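Willar
Call for participants: everyday chores study, Hadholm site

We are looking for 12 people to take part in a paid study of household and shop-floor chores at our workshop in Hadholm. No technical background is needed. We would especially like to hear from people who have worked in a café, canteen, laundry, stockroom or care home, or who have run a busy house for years and are quick with their hands.

Sessions start in February. The closing date for applications is the Sunday before the first induction, and everyone who applies will get a reply either way.

What the study is about

Willar builds software for robot arms. Our customers ask the same thing most weeks: can a machine do the small jobs yet? They mean setting out cups before a shift, putting lids on tubs, folding tea towels, emptying a crate on to a shelf, sorting cutlery that has come back in the wrong tray.

Our answer at present is: some of them, slowly, and only if things are where the machine expects them. An arm can move the same box from the same place all day long. Give it a stack of paper cups that have stuck together and it will often take two, or crush one, or knock the lot over. A person sorts this out without looking. We want to record how people do it, in enough detail that the difference can be measured.

Last year we ran a first round with 59 tasks. Our arms finished fewer than half of them without help. The cup and towel tasks were among the worst. This second round goes back to those and adds some new ones from shop work, including price tickets, carrier bags and till rolls.

What you would do

You sit or stand at a table and carry out short chores with a pair of hand-held grippers strapped to your palms. Each gripper has two jaws, so you lose most of the use of your fingers and have to work with roughly what a robot would have. The position of the grippers is recorded while you work, together with video of the tabletop and your hands.

A task lasts between a few seconds and a couple of minutes, and you will repeat it with small changes: a different starting place, a fuller stack, a softer cloth. Some people find the first hour frustrating. Dropping things is fine and we keep those recordings too. Please do not slow down to be neat unless you are asked to.

The full round is 546 task runs per person, split over several visits. You will not be asked to do more than one three-hour session in a day, and there is a break with hot drinks halfway through.

The tasks are in four groups:

Cups and tableware: separating, turning over, stacking, placing in holders
Cloth: folding, hanging, smoothing, pairing socks
Packing: bags, tubs, boxes, shelf filling
Shop counter: tickets, till rolls, small change, wrapping

You will not do all four. Przemysław Cieślak, who draws up the rota, will put you in two groups according to your experience and what is left to fill. If you have a strong preference, say so on the form.

Who can apply

You must be 18 or over and able to get to Hadholm on weekdays, either from 9.30 am or from 1.30 pm. The 14 bus from the station stops outside the Herko building and we are on the ground floor, round the back. There is step-free access and an accessible toilet.

You need to be comfortable working with both hands for periods of 20 minutes. The straps adjust, but they do not fit very small hands well, and we will check this at induction before you commit to anything. Left-handed people are welcome and were short in number last time.

Please do not apply if you have had a wrist, hand or shoulder injury in the past six months, or if a doctor has told you to avoid repetitive work. If you are unsure, ask Irena Głowacki before filling in the form.

Wear a plain top with sleeves that are not too loose. Rings, watches and bracelets have to come off and there are lockers for them. 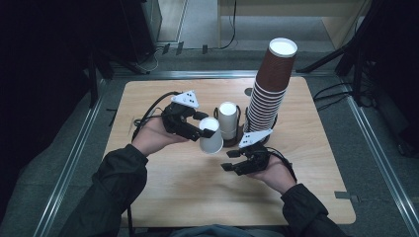 Pay and expenses

Participants are paid by the session, at the end of each week, by bank transfer. The rate is given in the information sheet, which we send to everyone who asks, with no obligation to go further. Induction is paid at the same rate. Travel within the county is refunded on production of tickets or a mileage note. If you leave part way through you keep what you have earned.

Anyone who completes all their runs will be entered on our list for paid follow-up work in the summer, when the same tasks are given to the arms and we need people to judge the results. There are 2,000 clips to go through and no lifting involved.

Your data

Your face is not needed for this study. If it is picked up by mistake, the clip is deleted or the face is blurred before anyone outside the recording team sees it. Recordings are stored under a number. They will be used by Willar and by our project partner Escobedo, and will not be sold on. You can ask for your recordings to be withdrawn up to four weeks after your last session. After that they will have been merged with the rest and we cannot pick them out.

A question we were asked a good deal last time was whether taking part helps to put people in cafés and shops out of work. We do not know how fast this will move. On last year's figures, none of the machines we tested could cover one person's morning in a canteen. Szymon Gajewski will go through those results at induction and you can put the question to him directly.

How to apply

Ask for a form at the Herko reception desk or write to the study office at Willar, Hadholm, marking the envelope "Chores study". Tell us your name, a daytime phone number, which half of the day suits you, whether you are left- or right-handed, and in a few lines what sort of practical work you have done. We do not need a CV.

Ainhoa Cabello will ring those selected to arrange an induction. Inductions take 90 minutes and are held in groups of four.

Questions about access or health: Irena Głowacki
Questions about dates and the rota: Przemysław Cieślak
Complaints, or anything you would prefer not to raise with the study team: Henryk Ziółkowski, site manager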